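Taselside Kids: Big Questions, Small Answers

What Is Tea, and Why Do Grown-Ups Need So Much of It?

Every day, all over the world, grown-ups take dried leaves, drop them in hot water, wait, and then throw the leaves away. If you did this with leaves from the yard, you would be told to stop. When they do it, it's called a nice cup of tea.

Tea is the most popular drink in the world after water, and tea is mostly water, so water is doing very well out of the arrangement.

One plant, many teas

Black tea, green tea, white tea and oolong all come from the same plant. Its scientific name is Camellia sinensis, and it's an evergreen with shiny leaves and small white flowers. Left alone, it grows into a tree. On tea farms it is never left alone. It gets trimmed to the height of a person's waist so that people can reach the top without a ladder.

The best parts are the newest ones. Pickers look for the tip of each shoot, which has a tiny closed bud and 2 young leaves. The older leaves lower down are tough and don't taste as good, and they get to stay where they are.

It takes 2,000 of these little tips to make a pound of dry tea. A pound is 16 ounces, or one decent-sized bag. Think of that the next time you are asked to pick up your socks.

Why is some tea green and some tea black?

Cut an apple in half and go away for a while. When you come back, the white part has turned brown. Oxygen from the air got in and started a chemical change called oxidation.

Tea leaves do the same thing. To make black tea, workers roll the leaves so they get bruised, and then let the air at them until they go dark. To make green tea, they heat the leaves soon after picking, which stops the change before it gets going. Oolong is in between. Somebody let it start browning and then had second thoughts.

So the color of your tea depends mostly on what happened to the leaf after it was picked. The plant had no say in the matter.

What about peppermint tea? Peppermint is a different plant altogether, and so is chamomile. Very strict people say you should call these drinks "herbal infusions." You can try it at breakfast and see how far you get.

What the hot water is up to

Water is made of molecules, which are much too small to see and never sit still. In hot water they move faster. They bump into the leaf, get inside it, and carry off bits of flavor and color. Then those bits spread out through the rest of the water. Scientists call the spreading part diffusion.
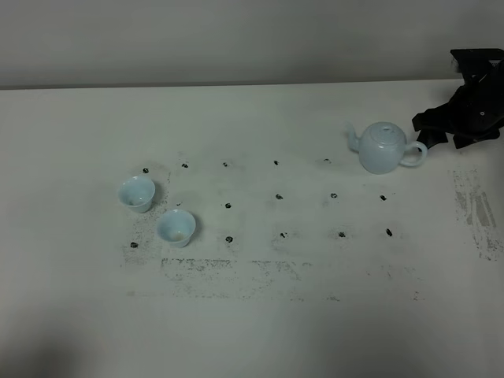 Cold water can do the same job, only it takes hours. You can make tea by leaving it in the refrigerator all night, and it comes out smooth and not very bitter. Hot water gets the job done in 5 minutes or less, though it also pulls out more of the bitter stuff. The bitter stuff has a name too. Tannins are chemicals that make your mouth feel dry and a little furry, and plants make them partly to stop animals from eating their leaves. It works on many insects. It has had no effect whatsoever on grandmothers.

Tea also has caffeine in it, a chemical that makes people feel more awake. For the plant, caffeine is another way to bother bugs. For grown-ups, it seems to be the reason they can find the car keys.

Who thought of it?

People in China have been drinking tea for thousands of years. There is an old legend that an emperor named Shennong was boiling some water under a tree when a few leaves blew into his pot. Most of us would have fished them out and complained. He drank it, liked it, and got his name into every book about tea ever written, including the short ones.

Is it true? Probably not. But somebody had to be first, and it's more fun if there's a breeze.

At first, people boiled the leaves or ground them into powder and whisked it up. Soaking loose leaves in a pot came into fashion later, and that's when the teapot got its big chance.

The dribble problem

A teapot has one job, and many of them are bad at it. You pour, and some of the tea goes in the cup, and the rest runs back under the spout and down onto the tablecloth.

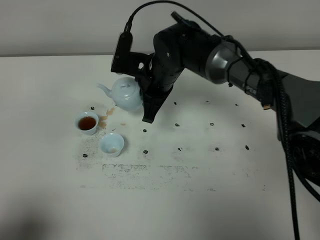

Callum Dawber wrote in to ask whether you could fix a dribbly teapot by pouring very, very slowly, and to say that he had tried it with his aunt's and ruined a place mat.

Sorry, Callum. Slow is the worst way to do it. When tea moves slowly, it clings to the lip of the spout and follows the curve around underneath. Fast tea has enough push to shoot clear of the edge and into the air. Scientists really do study this, and they call it the teapot effect. A spout with a thin, sharp lip dribbles less than one with a thick, round lip, so the shape matters as well.

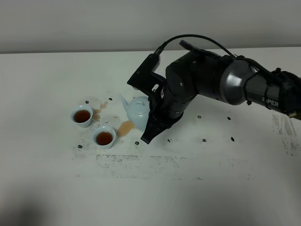 A pale blue teapot. The spout is the part that gets blamed.

You can test it at the sink with cold water and a plastic cup. Pour slowly and watch the water creep down the outside. Then pour with a bit more confidence. Cold water only, please, and check what's under the cup before you start.

Does the cup matter?

A bit. A wide cup lets out heat faster, because more of the tea is touching the air. A thick cup soaks up some heat at the beginning. A lot of teacups around the world have no handle at all. If a cup like that is too hot to hold, the tea is too hot to drink, so it makes a pretty good thermometer. 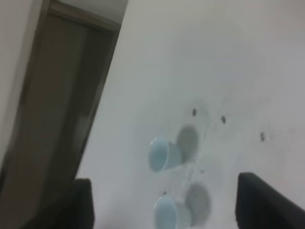 Two light blue cups, seen from high up.

Words to drop into conversation

Oxidation: what oxygen does to a cut apple and a bruised tea leaf.
Diffusion: tiny bits spreading out through a liquid until they're everywhere.
Tannins: the furry-mouth chemicals.
Steep: to leave something soaking in water. Also a kind of hill.

Next time: why toast lands butter side down, and whose fault that is.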